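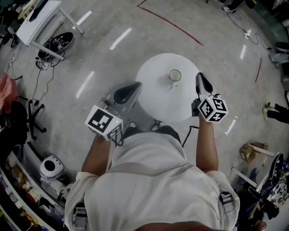
A pair of hand-held grippers over the round table, with a glass mug ready in the middle.

Second pair of grippers on the list as Dronthorpe plans its spring spend

Friday, March 6, 2026

I popped into the Dronthorpe workshop this week to find out where the equipment money is going, and I came away with four pages of notes and a strong wish for a budget of my own. The short version is that they want more hand-held grippers, they want them before the end of March, and they've nearly talked themselves into it!

If you haven't followed the Bratu project, it's the one where people do ordinary table-top jobs with a gripper in each hand, so that a robot arm can later be taught from the recordings. The marker cubes on top are there for tracking where each hand goes. At the moment the budget covers one full kit, and everybody wants a turn on it.

So, the numbers. A second kit from Surnix has been quoted at £3,557, with straps, cables and both grippers in the price. Spare fingertip pads come to another £633 for a box that ought to see them through to the autumn (the pads are what wears out first, I'm told, and they do get through them). Delivery is some 15 working days, so an order placed on Monday would only just make it in time.

The other choice was to hire from Nillireck for the summer. I rather liked the sound of that, as you can hand the lot back when you're done, but the hire terms don't include pads or repairs and the team reckoned they'd be paying for those twice over by August. Buying looks the likelier bet. Nothing has been signed yet, mind you.

What surprised me was how much of the planning was about the dull bits. There's a line in the spreadsheet for tables, another for mugs and glasses (breakages are expected, and why wouldn't they be), and a rather heated one for cable covers. I heard more about cable covers than I did about robots, and I now have opinions on the rubber sort.

Floor space is on the agenda as well. With 2 kits going at once they'd like a second round table, and that means moving some shelving and deciding whether the spare desks stay or go. The cost is small, but it has to be sorted before the kit turns up, and half the shelving is full.

A final figure goes in next week with the rest of the spring orders. I'll be back once the boxes arrive, and I've already asked for a go.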